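So, kurzer Thread zum Thema Leitungswasser und Kalk, weil mich seit dem letzten Post 15 Leute angeschrieben haben. Tippe das zwischen Tür und Angel, sorry für Fehler

1/ Wir sind im Juli nach Nisotside gezogen. Vorher: weiches Wasser, nie drüber nachgedacht. Jetzt: Wasserkocher nach 5 Tagen weiß. Tee mit Haut drauf. Toll

2/ Erster Reflex natürlich: Filterkanne. Hab die von Silance genommen. Schmeckt besser, ja. Aber Kartuschen kaufen, Kartuschen wechseln, Kartuschen vergessen … nach drei Monaten stand sie nur noch rum

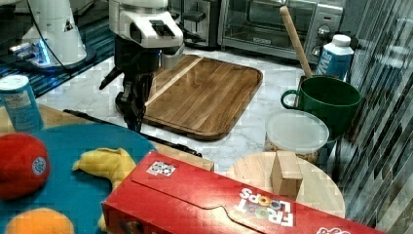

3/ Dann Angebot für eine Enthärtungsanlage eingeholt, Firma Cloltis. 2.000 Euro. Ohne Einbau!! Wir wohnen zur Miete. Danke, nein

4/ Was wirklich hilft, ist langweilig: Zitronensäure. Als Pulver, große Packung. Zwei Löffel auf einen Liter KALTES Wasser, stehen lassen, ausspülen, fertig. Nicht heiß machen, sonst setzt sich was Neues ab und das kriegt man kaum wieder weg

5/ Essig geht auch, aber dann riecht die ganze Wohnung nach Gurkenglas. Und an Gummidichtungen würd ich ihn nicht dauernd lassen

6/ Armaturen: nur ganz mild und kurz, danach gleich klar nachspülen und trocken wischen. Bei dunklen Oberflächen vorher in die Pflegehinweise schauen, manche vertragen gar keine Säure. Da lieber jeden Abend mit dem Tuch drüber – dauert zehn Sekunden 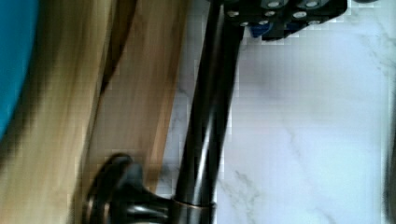

Dunkle Bronze, Hebel links. Team Tuch.

7/ Härtegrad rausfinden: steht beim Wasserversorger auf der Seite, meistens gut verstekt unter "Analysewerte". Danach Spülmaschine richtig einstellen. Unsere stand auf weich. Kein Wunder dass die Gläser aussahen wie Milchglas

8/ Und weil gefragt wurde: nein, kalkiges Wasser ist nicht ungesund. Ist Calcium und Magnesium. Nervt halt

9/ Tee übrigens: die Sorte von Meng geht auch mit hartem Wasser, kräftiger Schwarztee, bisschen Zitrone rein und die Haut ist weg. Grünen Tee hab ich hier aufgegeben

10/ Duschkopf kommt nächste Woche dran, hab ich jezt schon keine Lust drauf. Wer da Tipps hat – her damit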